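Subject: Re: Ironing blankets and scorch marks
From: Kadri Mockus
To: Kikley Quilters list
Date: April 8, 2007

On Friday, Mujić wrote:

> I have a wool blanket folded under a cotton sheet that I use as a pressing
> surface for blocks. The sheet has gone brown in the middle and I think some
> of the color is coming off onto my light fabrics. Do I need to throw the
> whole thing out, or just the sheet? Also, does anyone prewash the batting,
> and how much shrinkage should I allow? The shop in Tindorov told me
> two different things on two different visits.

Just the sheet, I would say. The brown is mostly old starch that has cooked into the cotton. Take it off and look at the wool. If the wool is clean and not stiff, put it back and cover it with something fresh. If it smells burnt when the iron is on it, replace that too.

I switched from spray starch to plain water last year, and my cover has stayed clean a lot longer. The blocks are a little less crisp at the points. I can live with that - others here may not want to.

On batting, my answers depend on what you buy, so I will go through it in order.

## Cotton batting

I don't prewash it. I tried soaking a crib size once and spent an evening picking lumps out of the tub. Read the wrapper for the shrinkage and believe it. If you want a flat quilt, wash all the fabrics first and quilt it fairly close. If you like the crinkled look, wash nothing until the end.

The roll I have now is marked 100 percent cotton and I cut it 2 inches bigger than the top on every side. For a bed quilt I would go bigger than that, especially if someone else is doing the quilting. Ask them what they need before you cut.

## Blends and polyester

No prewashing here either. Put it in the dryer on low with a damp washcloth for a few minutes to get the fold lines out. Keep a hot iron away from it. I press the top and the backing separately, then baste, and after that I don't iron the quilt at all.

## Covering the pressing surface

Plain unbleached muslin is fine. Wash it hot and dry it hot before you cut, or it will pull tight the first time you launder it. Cut it large enough to tuck under all the way around and use safety pins on the underside. Elastic works too, but mine gave out.

A pale cover shows dirt early, and for this job I count that as a good thing. Small wrinkles in it don't matter for pressing seams, though I smooth it out before I square up a block.
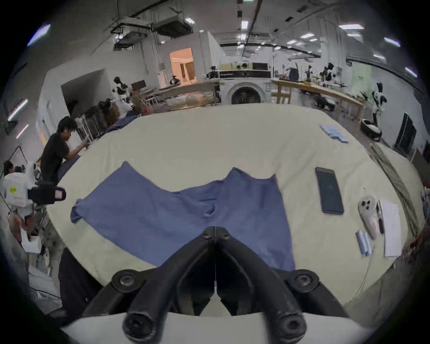
## Swap in Clarnine

Last thing. The fabric swap is still on for the end of April. I need to know who wants table space. Fat quarters and larger only this time, please - the scrap bags were a mess to sort. Bring cash if you plan to buy from the bins. Reply to me and not to the whole list.

Kadri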